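Ultwood Two-Drawer Bench Cabinet

Item 999. In stock at our Plelach store, ships across Canada.

We resisted carrying this one for a while. Bench cabinets in this price range tend to look fine in the catalogue and sag by spring, and the Ultwood brochure didn't help its case by calling a set of drawers a "storage ecosystem". It's a cabinet. It has 2 drawers, a flat top and a plinth, and it comes in grey or off-white.

What won us over, to the extent we were won over, was the drawer runners. They are full extension and they stay put when you lean on an open drawer, which you will do. The handles we like less. They're thin and they catch sleeves. Akura sells a wider bar handle that fits the same holes, and we keep both colours on the shelf beside the cabinets.

Details
Width: 65 cm
Drawers: 2, full extension
Load per drawer: up to 16 kg
Top: painted steel, matte
Colours: grey, off-white
Assembly: required
Lock: none

About that load rating. The maker says it applies with the weight spread evenly, and no one has ever spread a drawer of sockets evenly. If you're storing hand tools, put the heavy ones at the back and treat the number as a ceiling. For anything serious, look at the Belhaj chest instead. It costs more and it's ugly, but we've never had one come back.

The brochure also says "tool-free assembly". Have a Phillips screwdriver and a rubber mallet handy. The instruction sheet shows the left and right runners the same way around, and they are not the same. The left one has a small notch at the front. Check before you tighten anything.

Does it suit electronics work? People ask, usually after seeing the word "anti-static" on some other brand's box. There is no such claim on this one and we won't make it for them. The top is ordinary paint.

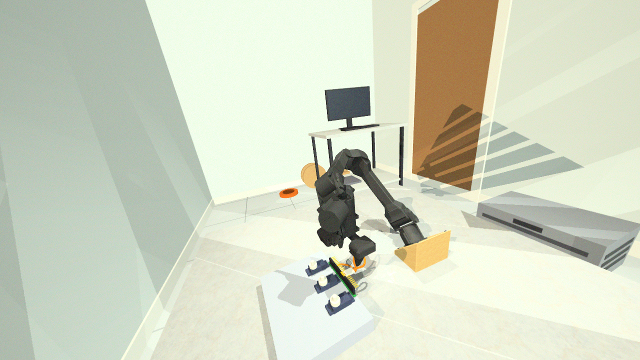 If you work on bare boards you'll need a proper mat with a grounding cord, sold separately, and you should measure the top before buying it. The larger mats hang over the front and get pinched in the upper drawer.

The off-white shows every fingerprint. Soapy water takes most of them off. Skip the cleaning spray Ultwood sells to go with it, as we tried a bottle in February and couldn't tell the difference from dish soap.

Returns are accepted unassembled, in the original carton. Spare runners can be ordered at the counter.

Page updated 2019-07-23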